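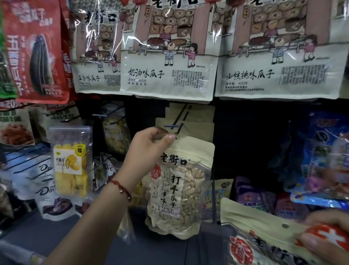 **Ticket: grasp labels flip between hands on rack clips (Mondance labeler)**
Status: open, waiting on rerun

The contact labeler is putting the grasp on the wrong hand in clips of a person working a snack rack. Training set is Potorero, the head-view demos we use for the two-arm picking policy. It goes wrong when both hands have hold of similar packs. Take the 老街口 bags: the left hand is lifting one off its hook, the right hand holds another one low on the right, and the labeler gives both contacts to a single object track. The policy then learns that one bag is in two places.

**Checked so far**

- Reran 3,000 clips with the Sornetti tracker in place of the old one. 1,335 still come back with a merged track.
- Turned off the color match. No change.
- Masked out glare on the plastic. Fewer dropped tracks, same number of merged ones.
- Hand detection is fine. Left and right are correct in every bad clip I opened.

So the fault is in the step that joins object tracks by appearance. It has no rule against joining two tracks that are visible at the same time.

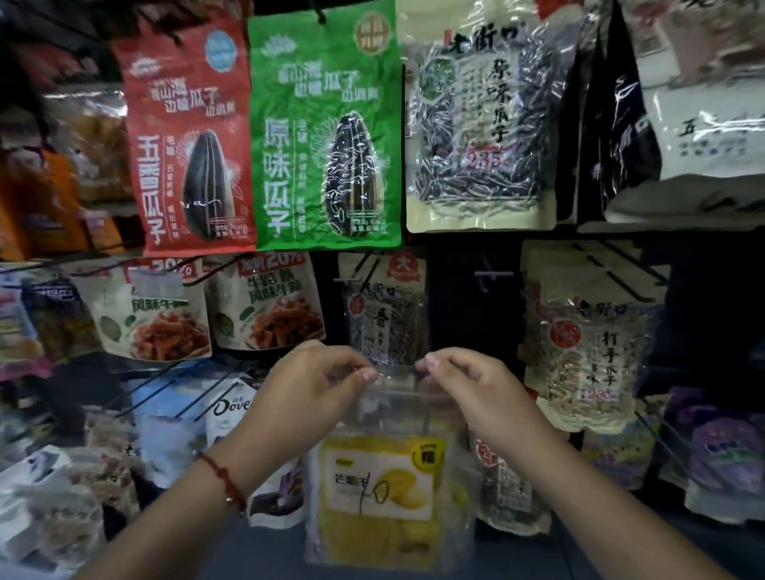 The opposite case has to keep working. When both hands close on a single bag, the output should be one object with two contacts. My first patch forced one object per hand and broke exactly that, so I backed it out.

**Patch 2**

Tracks may only merge if their masks overlap or they never appear in the same time step. Hand contacts get assigned after the merge. Code is on the Urbańczyk branch, config flag `merge_guard: 2`.

**To do**

- Rerun the same clips with the flag on
- Retrain the policy only if the merged count drops
- Leave the old labels in place until then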